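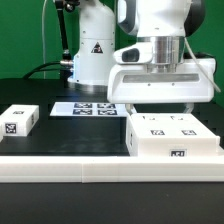 The Skatcombe tabletop kit grew out of one stubborn question we had at Torside: how much can an arm learn about handling parts if it always knows where those parts are? Our method leans on printed square markers for the answer. Every part that matters wears at least one, so the flat plate has its four in a two-by-two grid and the big box carries a pair side by side on top, with another low on the front. Xiaoyan Lu worked out the layout, and she fussed over it for most of October (we're glad she did!).

The policy trains on 2000 recorded episodes, and each one stores the marker poses next to the arm's own joint readings. We held back 118 episodes for testing and never let the training code near them.
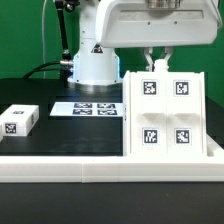
After that comes the part Jianhua Jia likes best — a second pass, where the policy is nudged with 19 short corrections made by hand. You can skip that pass if you're in a hurry, though we'd gently suggest you don't, as placing parts into narrow spaces is where it helped us most.

The kit ships from Trokville with printable part files, marker sheets, the training code and a long, friendly setup guide by Nhung Hồ. Please order under part number 704, and write to Yufang Jiang if you'd like the episodes on a drive.

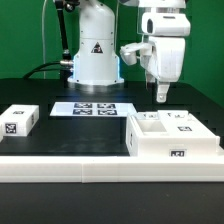 *Gripper above the tabletop, with the marked plate and box.*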